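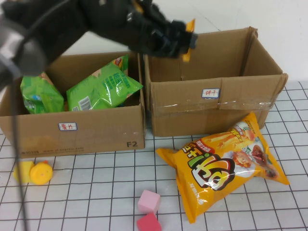 4. Clasificación de aperitivos en cajas de cartón

4.1 Objeto
La presente sección regula la separación de patatas fritas, galletas y otros aperitivos envasados antes de su traslado al almacén de Grisura. Es aplicable a los pedidos pequeños que se preparan a mano sobre mesa o sobre superficie embaldosada.

4.2 Material necesario
Cajas de cartón ondulado de la serie 569, abiertas por la parte superior.
Etiquetas adhesivas blancas con borde azul.
Rotulador rojo de tinta permanente.
Cinta de embalar transparente.

4.3 Preparación de las cajas
1. Compruebe que el fondo de cada caja está cerrado y reforzado con cinta.
2. Coloque las cajas una junto a otra, con el panel frontal orientado hacia el operario.
3. Pliegue las solapas hacia fuera o hacia abajo, de modo que no estorben la entrada del producto.
4. Escriba a mano el nombre de la categoría y adhiera la etiqueta al panel frontal.

Nota: Las cajas reutilizadas pueden conservar marcas impresas de un uso anterior. Dichas marcas carecen de valor para la clasificación; únicamente se tendrá en cuenta la etiqueta adhesiva.

4.4 Llenado
1. Introduzca primero las bolsas de mayor tamaño.
2. Apoye las bolsas restantes contra las paredes interiores, sin doblar las costuras.
3. No supere los 900 gramos por caja.
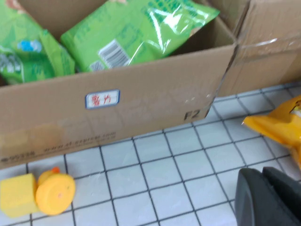

El código de barras de cada bolsa debe quedar accesible para el lector manual. Cuando el producto sobresalga del borde, la caja permanecerá abierta hasta finalizar la lectura. Una bolsa verde inclinada, con la etiqueta blanca del código hacia arriba, puede leerse sin sacarla de la caja -- posición recomendada para los envases grandes. Si el plástico presenta arrugas o reflejos sobre las barras, alise la zona con la mano y repita la lectura.

Precaución: No presione las bolsas para cerrar las solapas. El contenido es frágil y el envase puede abrirse por la costura.

4.5 Comprobación y registro
1. Verifique que ninguna caja contiene productos de otra categoría.
2. Anote el resultado en el formulario 3956, con la hora de cierre.
3. Entregue el formulario al responsable de turno, Naveed Awan, o a la persona que lo sustituya.

Las cajas sin etiqueta se devolverán a la mesa de preparación. Para el cierre definitivo y el apilado, consulte la sección 5.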